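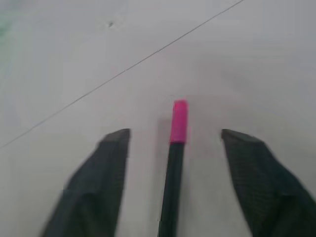 ## Table day, August 10, 2021

Quick gallery from the sorting afternoon at Haro - more words later if I get a minute. Desk supplies, one big pale table, Seo-ah Ok on the list and me on the captions. Byung-chul Myung asked for pens and markers first so that's the order we went in. The one at the top is the marker with the pink cap, dark green barrel, lying flat. Very pink. I'd know it in any drawer.

For anyone new: everything that gets written with goes across the table before it goes in a tray. Tray labels are still the old ones from May, sorry, the Tuter set is under T and the Degefa set is under "misc" untill I reprint them. Inventory sheet is at 84 lines now, 34 of those are pens and markers. Didn't expect that many.

## Middle of the table

Small pink thing, short and slender, right in the center between the two sides. Row of other stuff waiting along the far edge. 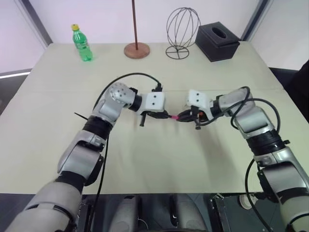
## Still to do

- Reprint the tray labels. Bigger type this time, Seo-ah can't read the old ones from the door
- Test every marker on scrap before it gets a line on the sheet. Dried out ones go in the bag by the sink
- Loose caps: keep them, 30 day limit, then out
- Plilero box needs a new lid, tape is not a lid
- 4 trays short - Byung-chul is bringing more from upstairs

Last one is from the same table. I like the color of it against all that cream, even with the blur. 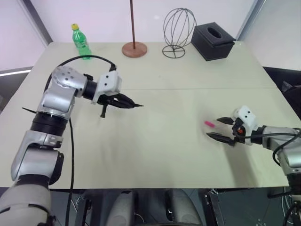

Pink and blurry, just over the tabletop. A short stick or a marker cap.

Full list is on the clipboard by the door. If you borrowed somthing before we sorted, write it on the back with your initials and put it in the front tray when you're done with it.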